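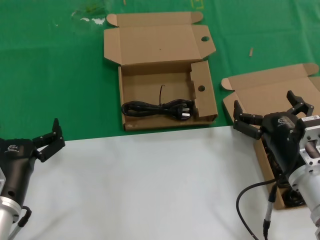

*Set-up guide, section 4: Boxing and storing the power cords. Written by Zerrin Kaplan, checked by Kazuhiro Kaneko. Issued 24/01/2019.*

Every Stallano lamp goes out on hire with its own cord in its own cardboard box. Use this section when the cords come back to the Ralinstead store, and again before they leave it.

**Before you start**

Unplug the cord at the wall first, then at the lamp. Lay a cloth or sheet on the table so that the boxes don't pick up dirt.

**Packing a cord**

1. Open the box and fold the lid right back until it lies flat.
2. Check the cord along its whole length for cuts, flattened places or bare wire. Put a faulty cord in the repairs crate and fill in form 169.
3. Gather the cord into long loops, a little shorter than the tray. Let it fall the way it wants to go.
4. Lay the loops along the front wall of the tray.
5. Set the plug down last, at the end of the tray next to the raised partition.
6. Tuck any slack down inside the walls.
7. Fold the side tabs in, close the lid and push the flap home. It should shut without pressing.

> **Caution:** Do not wind the cord round your hand and elbow, or pull the loops tight with a tie. Both strain the wire near the plug.

> **Caution:** Never box a damp cord. Hang it up overnight and check it again in the morning.

**Notes**

- One cord per box. Two will go in if forced, but the walls split at the corners.
- If a tab tears, replace the box – tape catches on the cord.
- Spare flat boxes are on shelf 101. Ask Soledad Quezada for more when the pile gets low.

**Putting away**

Stack the closed boxes flat, lids up, with the flaps facing the aisle. Enter the number of boxes on the store sheet and initial it.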